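Streaming Day at Tangen: What I Learned About Buffering

I drove 200 miles to Tangen in May to look at a room full of servers, so you can judge my social life from that. Prorow, the streaming outfit, opens its Brurndale building to visitors once a year, and I have paid them every month since they picked up the hockey.

We got badges, a safety talk and a map of the exits. The tour took 18 people at a time, and ours left at 10:40, after a wait for a man who wanted to know why he can't watch his local news from Portugal. He asked again at every stop.
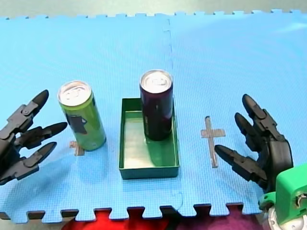

The server hall is loud and cold. Our guide said the catalog holds 722 shows, and that what you get depends on where your connection says you are. In Delitz, across the border, you lose the hockey but gain seven seasons of a baking contest. I was told this is a rights matter. Most things that afternoon were a rights matter.

The control room was better. One wall shows every live channel at once, and the staff watch none of them as far as I could tell. They watch the graphs. 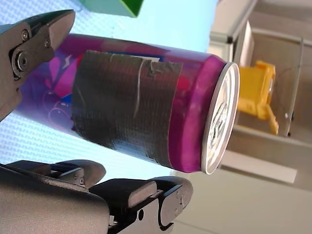

I asked why the picture goes to mush in the third period and was advised to move my router. It is on a shelf next to the TV. I was advised to try a different shelf.

Parking is free, the coffee is not. The gift shop sells a mug with a loading circle on it, and I bought two.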